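Kesau car park lights: savings still on paper

Onditz says the new LED lighting on the Herrero Street car park will cut its electricity bill by more than half. The operator has said this sort of thing before. Two years ago it promised motion sensors on all 6 levels, and only 2 have them.

This time 100 fittings are being swapped, starting in August with the stairwells and the lower decks. The supplier, Nuroren, puts their working life at several years but has not published a warranty. Onditz would not give the cost of the job, and its savings figure assumes the lights dim overnight, which needs the missing sensors.

Season ticket holders, all 3,000 of them, have been told that prices will be "kept under review".
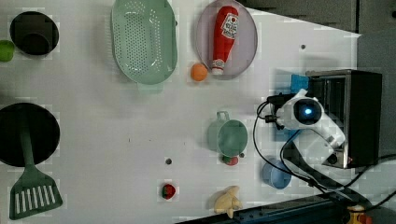

Sivaprasad Namboodiri wrote in to say he would believe the figure when he saw a year of meter readings, and asked why the top deck, the darkest of the lot, was being left until last. Onditz has yet to answer either point.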